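Asunto: Re: [reparar] lavadora Cledis, rodamientos y el tambor sellado
De: Maximiliano Orellana
Fecha: 5 de septiembre de 2022

Hola a todos, contesto rápido que entro a trabajar en nada.

Nuno Esteves escribió:
> Buenas. Se me ha puesto la Cledis a rugir en el centrifugado, como un avión.
> La compramos con la casa, no tengo factura. El técnico de Godent dice que
> son los rodamientos y que como el tambor viene sellado hay que cambiar el
> conjunto entero, y que por ese dinero me compre otra. ¿Es verdad o me
> está vendiendo una máquina? Girando a mano se nota un roce áspero, y hay
> una mancha marrón detrás de la cuba. ¿Merece la pena abrirla?
> También me ofrece una garantía ampliada si compro la nueva.
> Gracias, Nuno

Nuno, lo del roce áspero más la mancha marrón es rodamiento, en eso no te engaña. El retén deja pasar agua, el agua se lleva la grasa y lo demás ya lo oyes. Lo de "sellado" es verdad a medias. La cuba va soldada por el canto, no atornillada, pero se corta con sierra y se vuelve a cerrar con tornillos y silicona de la buena. Yo he hecho 2. Una sigue funcionando en casa de mi suegra, la otra perdió agua por una esquina y hubo que volver a abrirla. Culpa mía, puse pocos tornillos.
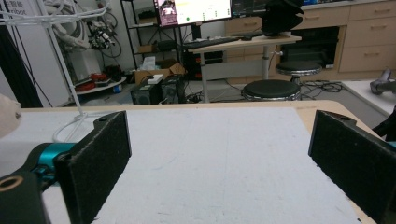 Antes de cortar nada: mira la cruceta, la pieza de tres brazos que va detrás del tambor. Si está comida por la cal y el detergente, déjalo, no compensa. Se ve sin cortar si desmontas la resistencia y metes una linterna por el hueco. Y prepárate dónde trabajar. Una mesa despejada con una plancha blanca grande encima, como la de la foto, va muy bien porque los tornillos pequeños se ven y no acabas a gatas por la cocina. Si es la mesa buena, con más razón.

Piezas: los dos rodamientos y el retén, siempre los tres aunque uno parezca sano. El número viene grabado en el propio rodamiento, en el canto. No compres por el modelo de la lavadora, que en Cledis cambiaron de eje a mitad de serie y no lo pone en ningun sitio. Yo en julio pedí por modelo y tuve que devolverlo todo. Los mandan bastante rápido de Istus, y el retén aparte, que lo tienen en otro almacén.
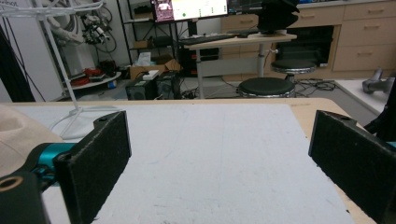 Y engrasa el retén con grasa marina, no con la de litio del coche. La de litio aguanta poco con agua caliente y detergente. Para sacar los viejos, punzón y martillo desde dentro, en cruz, poquito a poco. Si golpeas siempre por el mismo lado se atraviesa y rajas el asiento. Los nuevos una noche al congelador y entran casi solos.

Sobre la garantía ampliada - léela entera. Las que he visto excluyen justo "desgaste de piezas giratorias", o sea lo que te ha pasado. Pide que te den el condicionado antes de firmar, el papel completo, no el folleto. Si te dicen que lo mandan por correo después de la compra pues ya sabes.

Otra cosa, el precio. Pídele a Godent el presupuesto por escrito con la pieza y la mano de obra separadas. A Nadhirah le pusieron todo en una línea y cuando reclamó no había manera de saber qué le habian cobrado por cada cosa. Ella al final lo cambió por una Obi de segunda mano y está contenta, pero esa lleva el tambor atornillado, se abre con una llave de vaso y listo. Si acabas comprando otra, pregunta eso antes que el ruido o la clase energética: cuba atornillada o cuba soldada. En la tienda no suelen saberlo, mira el despiece.

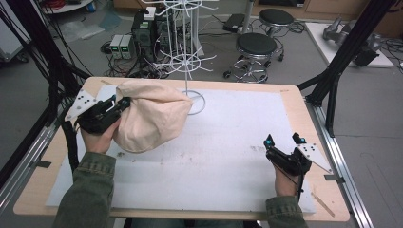 Maximiliano Orellana

P.D. Se me olvidaba, desenchufa y cierra el agua antes de inclinarla, y vacía el filtro con una bandeja baja. Siempre queda agua dentro aunque haya desaguado. Los contrapesos de hormigón pesan lo suyo, quítalos primero y entre dos personas. Haz fotos de los conectores de la placa, todos, por los dos lados. Hay 2 blancos iguales que encajan cambiados y entonces no arranca y te vuelves loco buscando la avería donde no es.

P.D. 2: Dilwyn preguntaba el otro día por los amortiguadores. Mismo síntoma no es. Si golpea al arrancar el centrifugado y luego se calma, amortiguador. Si ruge más cuanto más rápido gira, rodamiento. Se cambian sin sacar la cuba, 6 tornillos en la suya.

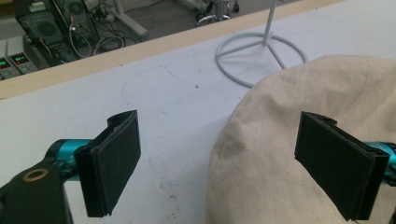
La mesa con la superficie blanca.

Si alguien tiene el despiece de la Cledis en pdf que lo suba al archivo de la lista, el enlace que puso Darragh ya no abre. Nuno, cuenta qué te encuentras en la cruceta.

Un saludo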